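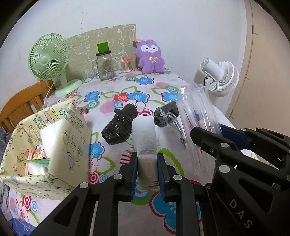 *Hand-held gripper on a wrapped roll, second gripper at right.*

**Skulell hand-held grippers, pair. Bought through Cliltard. Rating: 3.5 out of 5.**

We needed a second pair of hand-held grippers for recording tabletop tasks, and the choice came down to the Skulell pair or another MacAulay set like the one we already own. The MacAulay is the better-made tool. The Skulell costs a lot less, and our equipment money for the year was mostly spent by February, so we went with the Skulell and have used it for 30 days.

**Grip.** Good on anything round and upright. Rolls, jars and small tubs hold well between the pads with light pressure on the trigger. Soft bags are harder. A drawstring pouch usually needs a second try, and thin plastic slides if you take it near the pad tips. The MacAulay does better with bags.

**Weight.** Fine for the first hour. After 2 hours my wrists want a break, and the left one goes first. Plan on swapping operators, and put that in the labor budget. We didn't, and our first week ran over.

**Pads.** This is the running cost to look at. Ours started to lift at one corner after 77 sessions. Replacement pads come from Skusten and are sold only in packs, so you pay for more than you need the first time. Order a pack with the grippers. Shipping separately cost us nearly as much as the pads did.

**Screws.** Check them weekly. Two worked loose on the right-hand unit. A small driver and a drop of thread locker fixed it, but neither comes in the box.

**Setup.** The printed guide is short and skips calibration. The online version covers it and takes half an hour to follow. Once that's done, the pair holds its settings until you drop one. I have dropped one.

**Support.** Cliltard answered my question about the trigger spring in 72 hours. The answer was correct. They would not send a loaner while the unit was out, so if you only own one pair, a repair stops your work.

**What to budget for besides the price:**

- one pack of pads per pair, ordered up front
- a spare trigger spring
- a hard case (the supplied bag has no padding)
- objects to practice on, which we got from a discount store
- extra operator hours for breaks

If you record every day, I'd spend the money on the MacAulay. For a second pair, or for a small group trying this kind of work before asking for a real arm, the Skulell is enough. I would buy it again at the same price, with the case.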